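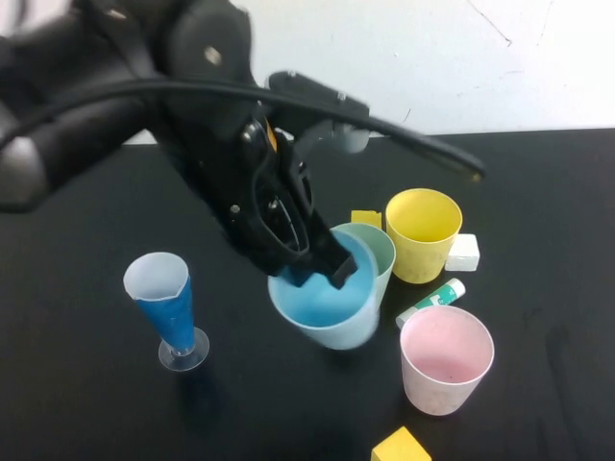 Week 4: Why does a cup cost what it costs?

Hi everybody, Nomvula Modise again. These are my notes from the pricing session, typed up a bit more fully than what I managed to say out loud (I talked way too long about shipping, sorry!). Read them before you start the worksheet, and bring your numbers to the next class even if they look strange.

Fixed costs and per-piece costs

Start with a plain plastic cup, the kind you'd find in any kitchen drawer. A small maker, let's call on our old friend Joleo from week 2, has two very different kinds of bills. Rent, insurance and the mold get paid whether Joleo makes one cup or a whole truckload. Those are fixed costs. Then there's the plastic, the dye, the box and the sticker, and those grow with every single cup. I like to call them per-piece costs because it's easier to say than "variable," but you'll see both words in the reading and they mean the same thing.

Most of you got this right away. Where people slipped was wages! If Joleo pays someone a monthly salary, I'd put that under fixed. If the same person is paid by the box, it moves over to per-piece. Look at how the money is paid and forget the job title.

Break-even

Say the fixed costs for April come to 200 dollars, and every cup brings in 2 dollars more than it costs to make. Divide the first by the second and you get 100 cups. That's the break-even point, the month's sales where Joleo neither makes nor loses a cent.

A couple of you asked what happens at 173 cups. Well, the first hundred pay the bills, and the other 73 earn 2 dollars each, so the month ends with a profit of 146 dollars. Do this one by hand at least once before you let a spreadsheet do it, please.

What about color?

This took up half our discussion and I loved it. Gemico sells only white cups. Van Wyk sells the same cup in a whole range of pastels and charges more. Is that greedy? Maybe a little, but every extra color means another batch of dye, time spent cleaning out the machine, and a shelf of leftovers in whatever shade people didn't want that season. Some of the higher price covers that. The rest is there because shoppers will pay it, and we'll get to that when we do demand curves.

Somebody in the back said her family always buys the cheapest cups and then buys them again a year later. Great point, and hang on to it for the unit on durable goods.

For next time

Read the Flaltasia case, all of it, including the table at the end that everyone skips.
Pick one thing you own and list its likely fixed and per-piece costs.
Work out a break-even point for it. Guess the numbers if you have to, but write down your guesses.
Problems 1 through 4 on the worksheet. Leave the graph blank, we'll draw it together.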